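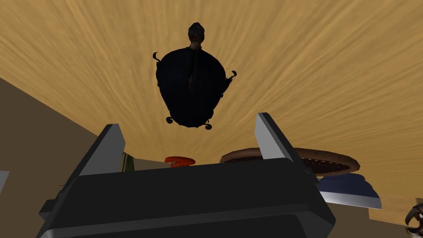
Polishing old metalware goes wrong most often at the start, when people reach for the paste before they have washed the piece. Grit on the surface scratches as soon as you rub it. Fill a plastic tub with lukewarm water and a squirt of dish soap, and lay a towel in the bottom. On an urn shape with thin curled handles and small feet, hold it by the body and go into the curls with a soft toothbrush. Rinse and dry it right away.

## Polishing

1. Test the paste on the underside first. Leave it 6 minutes and wipe.
2. Work on one patch at a time with a cotton cloth, in straight strokes.
3. Change cloths when yours turns black – a dirty one puts tarnish back.
4. Clean around the knob and neck with a cotton swab.
5. Rinse, dry, and leave the piece on a rack for 30 minutes before buffing.

Skip the paste on plated pieces if you see another color coming through. Wash those and stop there.

Wax is optional. If you use it, put on one thin coat.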